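The medicine cabinet is a poor place to keep medicine, and a worse place to find any. In most homes it is a shallow cupboard above the basin where plasters, cough sweets and half a roll of bandage slide down behind one another until September, when the first cold of term sends everyone rummaging.

Open-fronted bins do the job better. Workshops have used them for screws and washers for decades, and they suit small packets just as well. The front lip is low, so a hand goes straight in, and there is no lid to put back. Gillies, the hardware shop in Vidville, sells a plain blue one that stands on a shelf beside its neighbours without fuss.

Give each bin one kind of thing. Face masks take up the most room and behave badly in a heap. Stand them on edge, like files in a drawer, and one comes away at a time. Slim packets, sterile pouches and anything shaped like a pen can share, provided there are only a few of them. Once a bin needs digging through, split it.

Keep one bin empty. It will be wanted within a month, usually for whatever the chemist sends home in a paper bag.

A board under the row helps too. Ours is an offcut, and the whole lot lifts out when the shelf wants wiping. 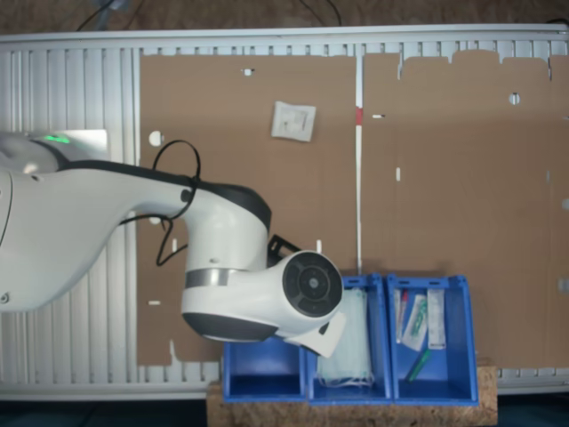
Check the dates twice a year, and write the next one on a strip of tape along the shelf edge.

Contact Bemivix Magazine | © Bemivix 2023 | Back to top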